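To: Girndale evaluation list
Re: Custico retail kit, trial terms

> Ntuli wrote in February:
> Custico is offering members the shelf-handling kit for a trial of 12 weeks. Could the list say which floor-level tasks should be covered?

Members are thanked for their replies. We propose that the trial include the recovery of fallen goods – snack canisters above all – as the present arm was quoted for shelf height only. 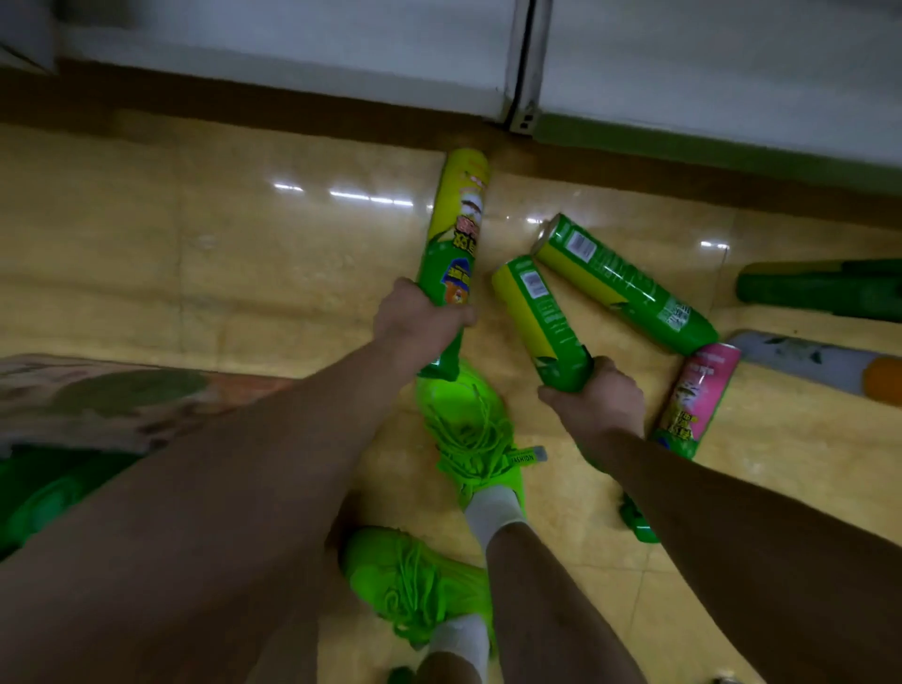
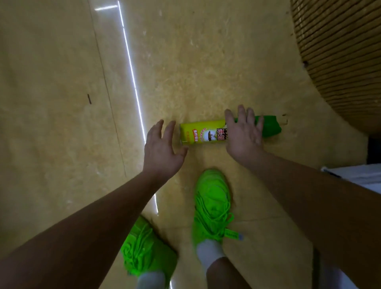

Snack canisters handled at floor level, on polished tile.

Does the trial price include the second gripper?
The second gripper is charged separately, under part 903, and may be returned within 2 weeks of delivery.

Sites wishing to take part should write to the Brernaditz office, stating the aisle width and whether 3 power points are available.

Girndale Evaluation Office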